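Hedunlow Clothing Room
Progress report to the Standport Fund
Tuesday, November 8, 2022

Hi all, and thanks for being patient with us over the form. It's easier for me to just tell you how things are going, so I've put the money at the bottom and the story first.

When we last wrote, in March, the donated clothes were still living in bags along the hallway and you had to climb over them to get to the restroom. They're out of there! We moved everything into the carpeted room in the summer. I was against the carpet, I'll admit it (lint, threads, all the little plastic tag ends), but it's much kinder on your knees when you're down on the floor sorting socks, and the kids like to sit on it while their parents look through the shirts. 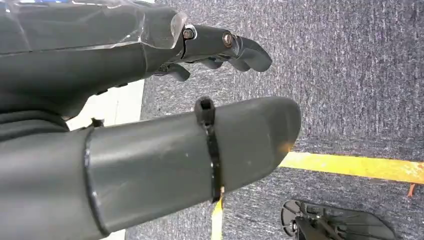 We did lose a couple of weeks in the move. The first rack order from Trodov came with the wrong feet, so shirts went back into boxes for a while and we had to sort them all over again once the right parts showed up. If you visited during that stretch, sorry about the mess. The new system is by size first and by type second, with team and club shirts kept together, as teens go straight for anything with printing on it. Plain white stuff gets washed separately now. We learned that one with a red hoodie.

Tote bags have been a nice surprise. People drop them off with the clothes inside, and we used to give them back or toss them. Now families take their things home in one and a lot of the bags come around again with outgrown clothes in them.

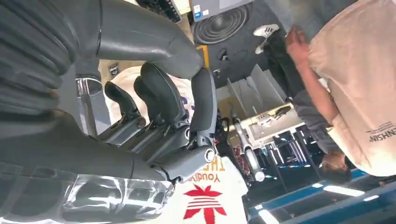 One parent told us she'd like the teen sizes out on a weeknight too, so her son could come after practice and pick for himself. She has a point, and we're trying a late evening through the winter. Another asked for a mirror, and we've asked the Brynjólfsdóttir store if they have an old one to spare.

Numbers, as promised. We served 48 families last quarter and 53 this quarter, against the target of 50 we agreed with you. We've spent $3947 of the grant so far, mostly on racks, bins and laundry. Hangers cost more than I'd planned for and I'd like to move a little over from the printing line to cover them, if that's okay with you.

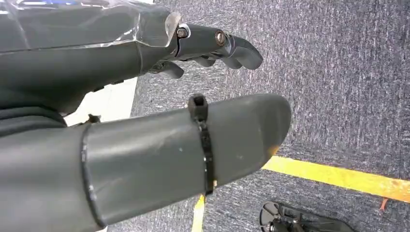 Carpet in the clothing room.

Still to do before the next report: get the winter coats out, label the bins in Spanish as well as English, and find a vacuum that can handle thread. The receipts are coming in a separate email.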